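Open day at the Awwad maternity unit, Sat 9 May

The unit opened its doors from ten until three, and we joined the second tour. It has 30 beds on two floors, with the labor rooms downstairs and the newborn ward above. Staff from Humima, the training group that runs the midwife course here, took us through in small parties.

Most of the time went on the antenatal clinic. Women come for their first check before 12 weeks if they can, and the bus from Irkarov now stops at the gate - a big help to anyone coming in from the villages. The clinic saw 437 women last November.

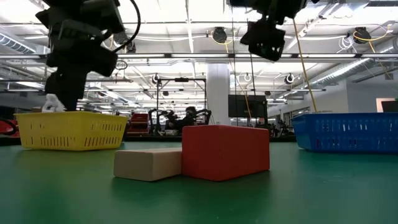

One visitor wrote afterward that the clinic hours were still the problem, and that an evening session would bring in mothers who work days. The unit plans to try one on Tuesdays.

Tea was served in the hall, and the blood pressure table stayed open until the end.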